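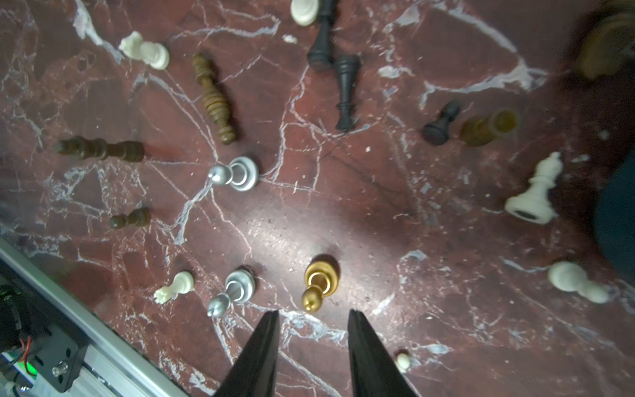
Visit report: Telach game parts, Hellitz site
September 28, 2021 — by Sibel Kaplan

Telach refurbishes and re-sorts board game components at Hellitz. Returned and mixed stock comes in by the crate, chess pieces for the most part, and goes out again as complete sets. I spent a morning in the sorting hall in August to see how the first robot cells fit in with the hand benches.

Chess is a harder case than it sounds. Pieces from several sets arrive together, in wood, metal and plain white or black, and they rarely land upright. A pawn on its side offers a two-finger gripper a round head, a narrow neck and a flared base. The cell is set to prefer the neck. Polished metal pawns are the weak point, as reflections upset the depth reading, and the arm often makes a second approach.

The hall has four cells, supplied by Berkell. On the day of my visit one cell logged 286 picks in an hour, against a target of 300. Of those, 44 were passed to a person, either because the grip failed or because the software could not match the piece to a set.

Those passed pieces are now the main work of the bench staff. Before the cells came in, a sorter took a crate from start to finish. Now the same person watches two cells, clears the reject tray and decides which set a stray bishop belongs to. Wrist strain complaints are down, according to the shift lead. Two sorters told me the work is more broken up than before and that they miss finishing a crate themselves. Pay grades were revised once the retraining was complete — one step up for anyone certified to restart a cell.

Restarting takes a key, a check of the finger alignment and a test pick. Cable routing near the motor brackets is inspected at shift change. Chips and dust on the work surface are brushed off at the same time.

Weighted pieces with felt bases are still sorted by hand. A trial with softer finger pads is planned.

Last updated: September 28, 2021

Related
Kadrić packing line: notes from a second visit
Retraining bench staff as cell operators
Gripping small turned parts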